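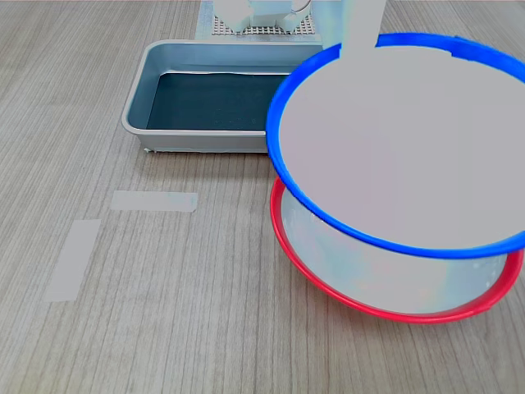

Progress report to Hedico, second period
Project: Reuse of rinse water in small natural dye workshops, Huanca valley
Prepared by Yaneth Salazar, technical lead, Prollaven

1. Status

Work is on schedule except for the second settling tank, which is five weeks behind. Spending is within budget on all lines apart from freight. The project covers four workshops that dye wool yarn with indigo, cochineal and walnut hull. The target is to cut fresh water use per batch by a third without changing the shade of the finished yarn.

2. Water use

Baseline use at the largest workshop was 3760 liters per week, averaged across the first period. With the counterflow rinse line running, the same workshop now draws 2166 liters per week at a comparable output. Readings are taken from the inlet meter at the close of each working day. The meter at the Esberg site failed in week three and was replaced, so that site has a gap of nine days which we have left blank in the data.

The gain comes mostly from the order of the rinses. The final rinse of one batch is held over and used as the first rinse of the next. Only the final rinse uses fresh water. Indigo batches are kept on a separate line, as carryover of blue into the cochineal rinses was visible on undyed test skeins at low concentrations.

3. Settling and filtration

The first tank has a working volume of 3000 liters and is drained of sludge every second Sunday, when the workshops are closed. Turbidity at the outlet has stayed under the agreed limit, with one exception after heavy rain entered through an unsealed lid. The lid now has a gasket.

The sand filter is performing below design. Fine walnut residue passes the upper layer and packs in the lower one, and backwashing restores only part of the flow. We have ordered a finer mesh screen to go ahead of the filter and will report results next period.
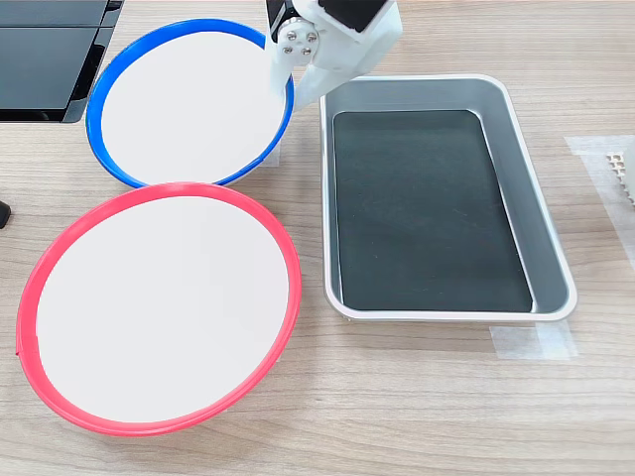 Page last changed: May, by Y. Salazar

4. Color consistency

Skeins from reused and fresh rinse water were compared under the same lamp by two readers working separately. Cochineal and walnut showed no difference that either reader could identify. Light indigo shades were slightly duller after the fourth reuse — the line is therefore limited to three reuses until further tests are done. Dark indigo was not affected.

5. Budget

Freight for the second tank came to 3364 against a planned figure of 2800, in the project currency. The difference is covered by savings on pipe fittings, which were bought locally. No transfer between main budget lines is requested.

6. Next period

Install and level the second tank.
Fit the mesh screen and repeat the flow tests.
Train two operators per workshop on the rinse log.
Collect sludge samples for metals analysis. The laboratory has quoted a turnaround of three weeks.

One decision is needed from Hedico: whether sludge disposal after the project ends may be charged to the maintenance reserve. The workshops need an answer before they sign the operating agreement.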